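**Ticket: Udton seismic station – false triggers and missed event**
Opened by: Francine Zacharias
Assigned to: Ibsa Habte
Status: Monitoring
Opened: 10/10/23

**Reported problem**

The Udton station sent four event alerts overnight. None of the neighbouring stations saw anything. The next morning a small quake was felt in Brirell and reported by residents, and Udton sent no alert for it at all. The other stations picked it up normally and the location was published without Udton's data.

Francine wants to know whether the station should come out of the automatic location pool until this is sorted.

**Log**

Ibsa: Pulled the overnight waveforms. All four false alerts are on the vertical channel only. Each is a single sharp spike followed by a slow drift back to centre. Both horizontals are flat through the same period. I've taken Udton out of the pool for now.

Ibsa: The missed quake is in the raw data on all three channels, so the sensor was working. Timestamps are 7 seconds behind Ovisach for the same arrival. The associator threw the pick out as not matching.

Francine: Has the clock been wrong the whole time or only since the spikes?

Ibsa: Only since the spikes. State-of-health file shows GPS lock lost just before the first one, and the digitizer has been free-running. It also restarted once overnight, which would account for the offset being that large. Supply voltage dips at the same moment.

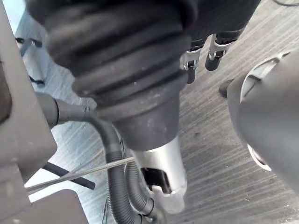

Ibsa: Asked Arnaldo Falcão to go out to the vault, as he's closest. Requested he check the battery terminals, the GPS antenna cable and the sensor cable, in that order, and not touch the levelling feet.

Arnaldo: On site. Battery reads fine at rest but drops when the modem transmits. Negative terminal was corroded and I could turn it by hand. Cleaned and tightened. GPS cable had been chewed near the conduit entry – replaced with the spare from the cabinet. Sensor cable looks okay. Did not open the sensor cover.

Ibsa: GPS lock is back. Clock offset now under a millisecond. Please recentre the masses before you leave.

Arnaldo: Done. Vertical took two tries.

Ibsa: Sample rate came up at the factory default after the restart instead of 200 per second. Reloaded the saved config and wrote it to flash this time. It had only ever been held in memory.

Ilídio Rocha: Can we check the other sites for the same thing? I set up Matoušek from the same notes.

Ibsa: Checked. Matoušek also had an unsaved config. Fixed remotely. Ovisach was fine.

**Outstanding**

- Udton stays out of the pool until the vertical channel has been clean for a week.
- Correct the timestamps on the archived data before it goes into the catalogue. Ilídio has this.
- Order a replacement GPS cable for the cabinet, and steel conduit for the entry point.
- Francine to send a note to the Brirell residents who filed felt reports.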